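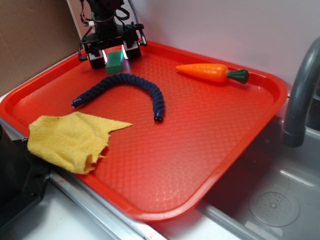 The Arm by the Sink

A home-built robot arm spends its evenings sorting odds and ends, one slow grab at a time

The first thing you learn when you build a robot arm at home is how much counter space you own. Mine has taken over the stretch beside the sink, and since July it has been the busiest spot in the apartment. I cook around it. I wash dishes around it. I have become very good at rinsing a plate without splashing the electronics!

The project is called Wurmont, after the street where I bought the first box of secondhand servos, and it has one job: pick up small household things and put them somewhere else. That sounds like nothing. I thought it sounded like nothing too, and I gave myself two weekends.

Fifteen weekends later I can tell you that a rope is a wonderful, maddening object. Pick up a block and it stays a block. Pick up a rope by the middle and both ends go wandering off, one of them catches on something, and whatever your program believed about where the rope was is now wrong. I keep a short length of navy braided rope in the tray for exactly this. The arm has a go at it every night, and every night I lean in like I'm watching a penalty shootout.

The other regulars are easier to get along with. A small green block is the warm-up, square-sided and patient, and I run it first whenever I've changed anything. The toy carrot comes next. It tapers, so where the fingers close matters a great deal: take it near the leafy top and you have a decent grip, take it near the tip and it squirts out like a bar of soap. Then there's the yellow towel, which I put off for ages and now love best. A towel has no right way up. The fingers can pinch it nearly anywhere, and the trick is all in how hard they press down before they close.

I do the work in a big red-orange tray with a raised rim, and if you take one idea from this article, please take the tray. My early tests were on the bare counter, and I spent more time fishing things out from behind the toaster than I did writing code. With a rim, a dropped carrot rolls a few inches and stops. The textured bottom helps as well – smooth plastic let the block skate away from the fingers, and I'd been blaming my software for it for a week.

The gripper is the third one I've made. Version one had a single moving finger and shoved everything sideways. Version two closed beautifully and then refused to open (I had a gear on backward). The current one has two black fingers that stay parallel as they come together, based on a set of plans called Zomcombe that gets passed around among hobby builders. I changed the finger length and the mounting plate and left the rest alone, which for me counts as restraint.

Cables deserve a paragraph of their own. Every joint you add brings more wire, and every wire wants to be in the one place the arm is about to swing through. I pulled a connector loose 23 times before I started keeping a tally of it, taped inside a cupboard door, in the hope that shame would improve my routing. It did, a bit. The bundle now runs down the side of the arm with enough slack for the wrist to turn, and I've gone 3 weeks without adding a mark.

My scoring is simple. A session is 100 grabs, shared out among the four objects, and a grab counts only if the thing leaves the tray floor and lands where I asked. The block is close to perfect. The carrot is getting there. I'd rather not talk about the rope, except that on Thursday it managed two clean lifts in a row and I made a noise that brought the neighbor to the door.

Next up is a softer pad for the fingertips, and after that a spoon, which I already suspect will be awful. I can't wait.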